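My request to the council for its juice and catering contract was refused as commercially confidential. I want the price per year and who signed it off. Can I appeal, and to whom? 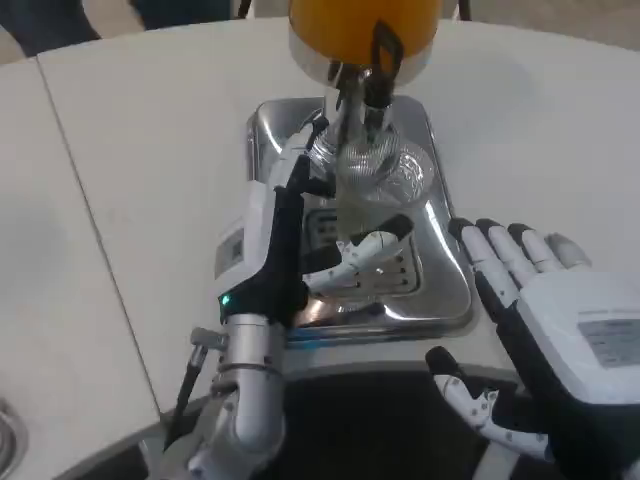 Prurnier, November 2019

I have the refusal letter but it names no section of the law. The contract is with Guvell.

**Ryszard Lis**

Ask for an internal review first, in writing. Quote the reference number and say you want the total only, not the unit prices. Mine was a contract for 3000 a year and they gave me the total after 13 days.
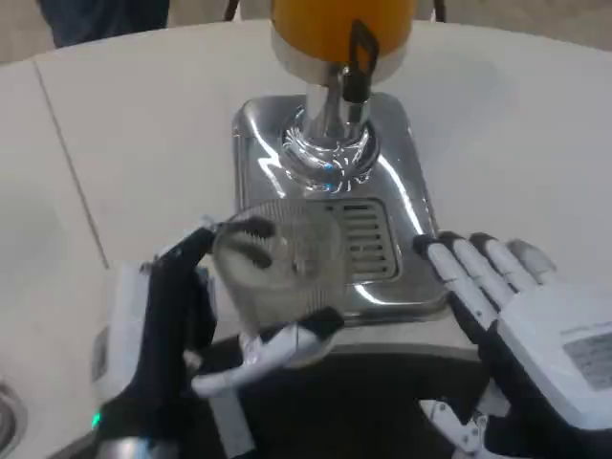 *Cup and drip tray at the dispenser*

**Sugawara**

they always say confidential. try your councillor
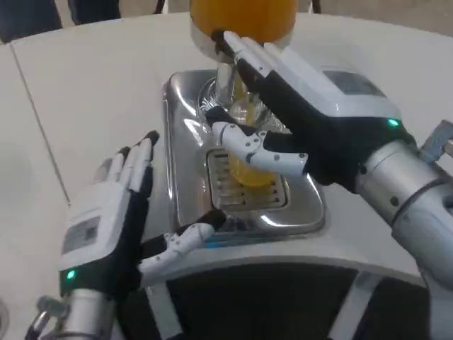

*Juice in the glass, under the spout*

**Nulus**

The letter should name the exemption - point that out in your review request. If the review fails, go to the information commissioner.

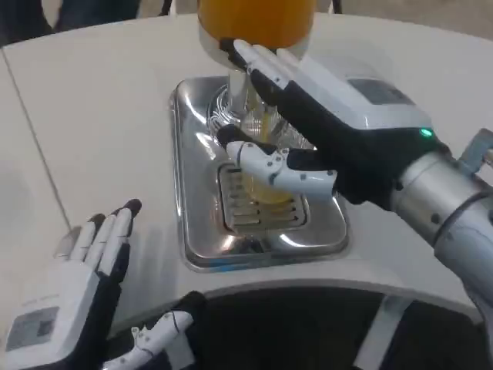 Keep the envelope as well, as the postmark can matter for the deadline.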